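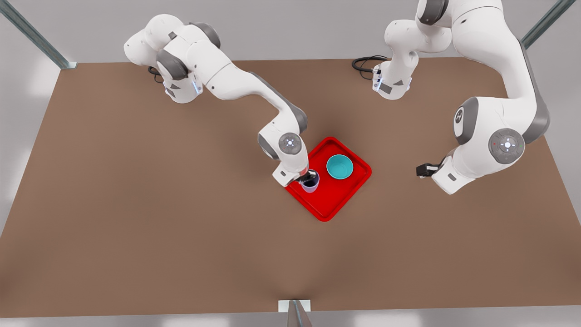 Seed Favours

Packets on every flat surface. Kitchen table, ironing board, top of the fridge. Evie Clegg had 800 of them to fill by morning and a teaspoon with a bent neck.

Eight hundred! For a wedding in Trullbridge, two hundred guests, four each. Who gives a guest four packets of seed. The bride's mother, apparently. The bride's mother had rung twice since lunch.

"They will be native, won't they?"

"All native, yep."

"Because Frerichs do a native mix and theirs has the little ribbon."

"Mine's got a ribbon."

It did not have a ribbon. Evie wrote RIBBON on the back of her hand and went out to the shed.

Paper daisies in the first tub. Bluebells in the second, fine as pepper, you breathed wrong and lost a paddock's worth. Billy buttons in the third. She'd cleaned the lot herself in October, sieve on her knees on the back step, chaff in her hair and down her bra. Good seed. Best she'd grown. Dad would've said so, or he'd have said nothing and rubbed some between finger and thumb, same thing.

Fourth tub. Should have been flannel flower.

Lid off. Empty. Well, a husk or two and a spider.

She stood there. Put the lid back on. Took it off again, as if.

Right. Think.

Lirik had some. Lirik always had some, up the hill with her greenhouse and her bad knees, and they hadn't spoken since the show, since the business with the judging. Three years. You didn't just ring a person after that and ask for flannel flower.

She rang.

"It's Evie."

A long bit of nothing. A tap running.

"What do you want?"

"Flannel flower. Cup of it. I'll pay."

"What for?"

"Wedding favours. Down at Trullbridge."

"Not the Usow girl."

"Yeah. The Usow girl."

The tap went off. "Her mother bought a tray of everlastings off me and brought them back dead. Wanted her money."

"Did you give it?"

"I did not."

Evie laughed, couldn't help it, and heard something down the line that might of been Lirik laughing too, or clearing her throat.

"Come and get it then. I'm not driving in this."

It was bucketing by then. Ute wouldn't start, then it would. Wipers on the blink. Up the hill in second with the heater blowing cold on her shins and the thought going round: what do I say, what do I say. Sorry? She wasn't sorry. The daisies had been hers. The ribbon should have been hers. Not that it mattered. It did matter.

Porch light on. Lirik in the doorway in a dressing gown and gumboots, jar under one arm.

"You've got something on your hand."

"Ribbon. I need ribbon."

"How much?"

"Heaps."

Lirik looked at her a while. Went back inside, didn't shut the door, so Evie followed, dripping on the lino. A drawer pulled right out and dumped on the table. Ribbon. Rolls and rolls, green, cream, a horrible mauve. And a blue one by itself, gold print, the show's name on it. First, Native Cut Flowers.

Neither of them picked it up.

"You'll want the cream," Lirik said.

"Cream's good."

"You filling them by hand?"

"Teaspoon."

"Teaspoon! God help us." She was already looking for her keys, patting the dressing gown, then a coat, then the coat under the coat. "I've got a proper scoop. You'll be there till Christmas with a teaspoon."

"You said you weren't driving."

"I'm not. You are."

They did the daisies first. Evie scooped, Lirik folded, tied, snipped. Didn't talk much. The radio had the cricket from somewhere and then it had the weather. Past midnight Lirik kicked off the gumboots and put her feet up on a chair. Past two she asked, not looking up, whether Evie's dad had suffered much.

"Bit. At the end."

"I should have come."

"Yeah."

Snip. "I saw the cars. I got as far as the gate."

Evie levelled the scoop with her thumb. Bluebell seed stuck all over it, in the nail, in the lines. She didn't trust herself to say anything so she passed the packet across, and Lirik folded it, and tied it, and held out her hand for teh next.

The phone went at six. The bride's mother.

"Leave it," said Lirik. "Is there any toast?"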